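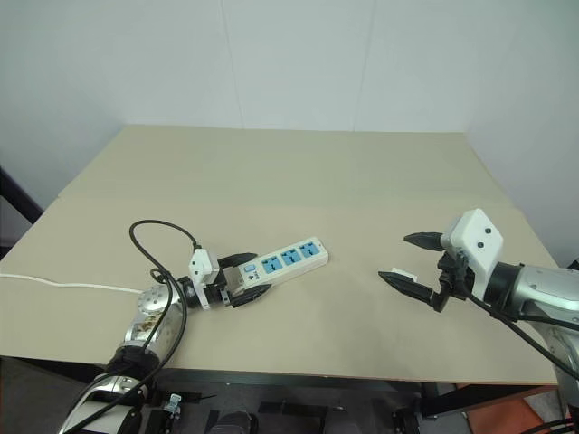
RANDEMVILLE – Bevby, the small jigsaw puzzle company best known for a picture of fog, will release its hardest puzzle yet this May. It is called Clutus, it has 1,176 pieces, and every one of them is beige. The exact color took most of a winter to settle. The company wanted the light, matte beige of an ordinary tabletop, with a plain whitish wall behind it for contrast, and it wanted customers to have one thing to hold on to: a faint line across the middle, of the kind you get where two boards seem to meet. Early testers described the line as "generous." Bevby considered removing it and decided to be kind.

Clutus will go on sale in a first run of 3,000 boxes through the Bevby shop in Randemville, by mail order, and at independent toy and game stores that have agreed in writing not to send it back because it is too beige.

A puzzle for people who say puzzles are relaxing

Bevby has been making jigsaws long enough to know what its customers want, which is a covered bridge. The covered bridge outsells everything else in the catalog, and the company is grateful to it. But every year a certain kind of letter comes in. The writer has finished the bridge. The writer finished it in an evening, with the television on, and would like to know whether Bevby has anything for adults.

Clutus is the company's reply.

There is no picture on the front of the box. There is technically a picture on the front of the box, since the puzzle's full image is printed there at actual color, but shoppers at a recent trade fair kept turning it over to look for one. The back carries the piece count, the finished size and a short paragraph of encouragement that the design department was asked to shorten twice.

The pieces

The pieces were cut by Căpraru, a die-making shop that has handled Bevby's cutting from the beginning and whose first response to the plans was to ask if a file had failed to open. Once that was cleared up, Căpraru produced a new die with 42 columns and 28 rows in which no two pieces share the same outline. That matters more here than it would with a bridge. In a bridge puzzle, a piece that almost fits will give itself away by putting a duck in the roof. In Clutus, a piece that almost fits can sit in the wrong place for a week, looking perfectly content.

To guard against this, the new die cuts to a tighter fit than Bevby has used before. A correct piece goes in with a small click. An incorrect piece goes in with a slightly smaller click. The company recommends doing the puzzle in a quiet room.

The board is thick, gray-backed stock with a linen finish to keep down glare, and the backs are unmarked. Bevby did discuss printing a letter on the back of each piece to divide the puzzle into manageable sections. The idea was voted down at a meeting that ran long and is still brought up at lunch.

What the testers said

Six households in and near Randemville were given early copies and asked to keep notes. Their comments have been edited lightly, mostly for language.

"We did the edges the first night and felt very good about ourselves," one household wrote. "We have not felt that way again."

"My husband sorts by shape and I sort by feeling," wrote another. "We now work at different times of day."

A third tester reported that her cat lay down on the finished half and that, for the first time in her life as a puzzler, she did not much mind.

All six asked to keep their copies. One asked for a second copy in order to compare pieces, a request Bevby is treating as a cry for help.

A hint, for those who want one

Each box comes with a sealed envelope. Inside is a card showing the outline of 2 pieces and where they go. Customers who open it are on their honor to say so when showing the finished puzzle to guests.

Bevby will also replace lost pieces free of charge, as it does for every title in the catalog. Owners of Clutus are asked to trace the gap on paper and mail in the tracing, as "a beige one" does not give the staff enough to go on. Please check under the sofa first. Please also check the dog.

An evening at the shop

To mark the release, the Randemville shop will stay open late one evening in May and set up tables for anyone who wants to try a few pieces before buying. Coffee will be provided, along with shortbread, which was picked for the color match and will be kept on a separate counter. Doors open at 6 and will close when the last table gives up. The date will be posted in the shop window as soon as the neighboring dance school has confirmed when it won't be using the parking lot.

Visitors can also see the rest of the spring list, which includes a harbor, a shelf of jam jars, a large number of owls and, by popular demand, a new covered bridge seen from the other side.

What comes next

The company is already being asked whether there will be a sequel. A plain white wall has been proposed, with some faint shading and a seam or two to keep things fair. Căpraru has requested a little time before discussing it.

About Bevby

Bevby designs and sells jigsaw puzzles from a former shoe store in Randemville. Its titles include Fog, Covered Bridge, Covered Bridge in Snow, and Fog II. The company sells by mail order and through independent stores, and answers all letters, including the ones about the duck.

Press contact

Review copies of Clutus are available on request from the Bevby press desk at the Randemville shop. Reviewers are asked to allow plenty of time before their deadline, and to return any table they borrow.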